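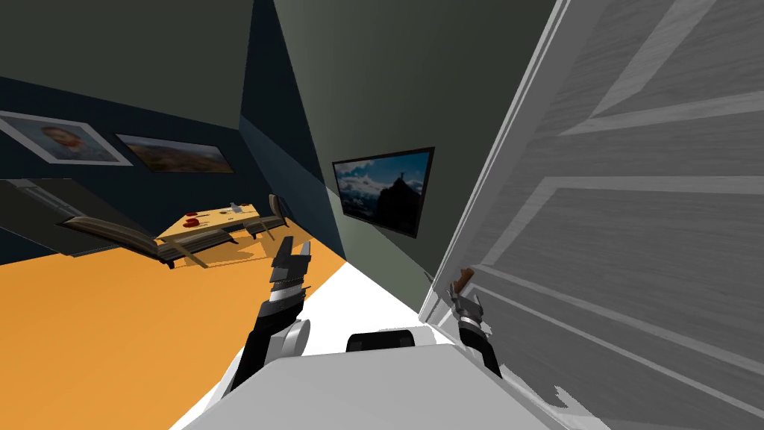
Call for participants: draft code of practice for home robots and doors

Flirden is looking for people to take part in a review of its draft code of practice for two-armed robots working in private homes. The section under review this round covers interior doors: how a robot approaches one, how it handles a lever, where it keeps the arm it isn't using, and what it does when a person is on the other side.

The work is done from home, on your own computer. You will watch short simulated runs and mark each one against the draft rules. You don't need to have worked with robots. We are hoping to hear from people who spend their day in and out of other people's houses, such as home care workers, cleaners, removalists and tradies, as well as engineers and safety staff.

What you would be doing

Each participant gets a set of 100 runs, taken from a pool of 789. For every run you fill in a one-page form. Typical items on the form:

Did the robot stop before reaching for the handle?
Was the second arm kept clear of the door's swing?
Did the gripper let go of the lever before the base moved off?
Would you have been comfortable standing in the room?

There is a comments box on every form and we read all of them. If you think a rule is badly worded, or can't be judged from what you are shown, write that down and move on to the next run. Participants in the drawer and cupboard round did this a lot, and the wording on pinch points was changed as a result.

The runs are made in Mumex, our simulator, so nothing you see was recorded in a real home. Some of the robot's behaviour in them is poor on purpose. Please mark what happens in the run and leave aside what you think the robot was meant to do.

Time and payment

Allow 3 evenings of two hours each, at whatever time suits you, plus a group call on a Wednesday at 7 pm. Payment is $300, made by bank transfer once your forms are in and you have been on the call. If you withdraw part way we pay for the forms you have finished.

Who can apply

You must be 18 or over and able to read and write comfortably in English. You will need a laptop or desktop with a screen large enough to follow small movements - a phone won't do. People employed by Calimlim can't take part in this round as they supplied the grasping software under test. Former employees can, but please tell us.

Privacy

Your name is not attached to your forms. Comments may be quoted in the published code without a name. You can ask us to leave yours out at any point before the code goes to print.

How to apply

Send a short note to Hollis Ostrowski, Standards Review, Flirden, Plulletholm House. Tell us what you do for work, whether you have used or worked beside a robot of any kind, and which evenings you are free. No résumé is needed. Applications close at the end of November and the review runs through December. We will reply to everyone, including those we can't fit in.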